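NOTICE TO THE INCOMING TENANT
Concerning the Fitting Room at 16 Visby Street

The Lanitton Property Office presents its compliments to Ms. Caroline Koech and confirms that the ground floor fitting room, formerly let to the firm of Ferraro, will be released to her on the first of May. The undersigned has inspected the room and sets down its condition for the record.

The door opens inward and sticks at the top. The key is numbered 871, although the building has never had that many locks. Ms. Koech is asked to return this key, and no other, at the end of her term.

The floor was washed by the Office. A strip of tailor's chalk remains beside the threshold, where Mr. Ferraro marked the hem of every customer for 40 years. Two products were applied to it without effect. The Office does not regard the chalk as damage and will make no charge for it.

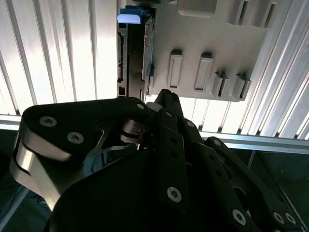

The walls were the subject of some correspondence. Mr. Ferraro held that a fitting room should be plain, so that a customer would look at the coat. His daughter, who kept the accounts, held that people buy more in a cheerful room, and she obtained samples of green paper from Narkora at her own expense. The matter was settled in her father's favor. The white slatted panels are therefore to be left as they stand, with their narrow upright ribs and the aluminum rail that runs across below them. The tenant may wipe them with a damp cloth. She may not paint them, and she may not hang anything from the ribs.

It is the duty of the Office to mention the sound. On three evenings the undersigned remained in the room past six o'clock to complete the inventory, and on each of them heard a tape measure being drawn out and let go. The pipes were checked. The tenant upstairs was interviewed and does not sew. The noise is not loud, and it stops when one stands up straight.

The Office wrote to Mr. Ferraro's daughter on this point, as it is bound to do with any unexplained fault. Her answer came by return of post and is quoted in full: "He never could leave a bad shoulder alone. Tell the new lady to bring a good coat."

The lease makes no provision for a matter of this kind. After review, the Office has entered it under fixtures, between the door bell and the coat hooks, and the rent has not been adjusted in either direction.

Ms. Koech is requested to sign both copies and to return one by hand between nine and noon. She may also wish to know that the gray jacket worn by the undersigned during the inspection, which had pulled at the left sleeve since it was bought, no longer does so.

Esther Rashidi
Inspector of Premises
Lanitton Property Office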